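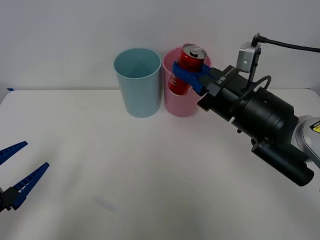

Cutting back on soda, month five

08/05/2023

I said in January that I would stop buying soda by the case, and a few people have asked how it went. It went slowly. I was drinking three cans a day, one of them before nine in the morning, and I didn't think of it as a habit until I added up the grocery receipts and got to $90 for a single month. That was for one person.

I didn't quit all at once. I tried that two years ago and had a headache for most of a week. This time I dropped the morning can first and had tea in its place. Two weeks later I dropped the one at lunch. The evening can stayed until March, and I still have one on weekends if there's pizza.

The hard part was the drive home. I take Route 303 through Imurville, and there is a gas station at the light where I always stopped. I started going the back way past the feed store. It adds 15 minutes and I got used to it.

What I drink now is mostly cold water with lime, or plain seltzer. I tried the Eka flavored drops because they were on sale – too sweet, and they left a taste. The Joubert ginger syrup is better, but a bottle costs more than I want to pay, so I make my own. Slice a big piece of ginger, simmer it with a cup of sugar and two cups of water for half an hour, and strain it. It keeps a couple of weeks in the fridge. Yes, there's sugar in it. A spoonful in a tall glass is plenty.

I've lost 5 pounds, which could be from anything. I sleep better. My dentist had less to say at the last cleaning.

I still have half a case in the garage from before all this. My brother can have it when he comes for the Plukon fair, if he has room in the truck. Next post will be about the garden, assuming the beans come up.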